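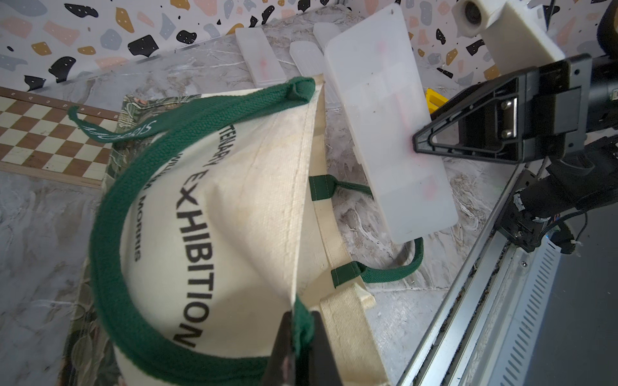
Canvas tote, William Morris Centenary Exhibition.

Triltwood Members Forum > Collections and Care > Printed textiles

Topic: Proposed guidance on washing printed exhibition bags

Paora Kingi
Posted 2019-08-03
Members are invited to comment on the draft guidance for cotton and canvas bags sold at exhibitions. The draft states that printed bags held in a member's collection should not be machine washed under any circumstances. Surface dust is to be removed with a soft brush, and marks are to be left alone unless they are spreading. The text will go into the June edition of the handbook if it is accepted.

gader_textiles
I support the draft as written. Heavy canvas shrinks unevenly at the seams, and the ink does not shrink with it. Once the lettering has cracked, there is no repair that I would recommend to a member.

Damasceno
I must register an objection. The draft treats every bag as a museum object. Most of our members own bags that were bought to carry books and were used for that purpose for many years. A bag holding skin oil and food residue will attract insects, and brushing does not remove either. A cool hand wash, inside out, with a plain soap, should be permitted.

gader_textiles
With respect to the previous poster, "plain soap" means a different thing in every household. If washing is to be permitted, the guidance must name the type of soap and require a test on an inside seam first.

Damasceno
I have no difficulty with a test on an inside seam. My objection is to the words "under any circumstances."

ginatum50
May I ask that storage be covered in the same section? The draft says only that bags should be kept flat. I keep mine in a chest with tissue in the folds, as I do not have a drawer wide enough. A fold across the lettering does more harm over time than a smudge.

Paora Kingi
Storage is covered in section 3, which was circulated separately. It advises that any fold be placed away from the print and moved once a year. I will ask that the two sections refer to each other.

ginatum50
Thank you. I had not received section 3.

m_orchard
A question on scope. Does the guidance apply to bags issued after 2000? Several of mine appear to have a transfer print, which lifts if it is so much as warmed. I would not wash those, by hand or otherwise, and I would not iron them either. The draft is silent on ironing.

Damasceno
Ironing should be ruled out on the printed side. On that point I expect we all agree.

gader_textiles
We do not. A cool iron on the reverse, through a cloth, is acceptable for screen print on canvas. I have done it for years without loss. I would agree to a ban for transfer prints.

Paora Kingi
The draft will be amended as follows. Hand washing will be permitted for bags in regular use, after a seam test. Bags kept for display or record will remain unwashed. Ironing is held over, as there is no agreement. Members who have not received section 3 should write to the office and quote reference 1696.

Damasceno
I accept the amendment on washing. I would still like to see "regular use" defined before it goes to print.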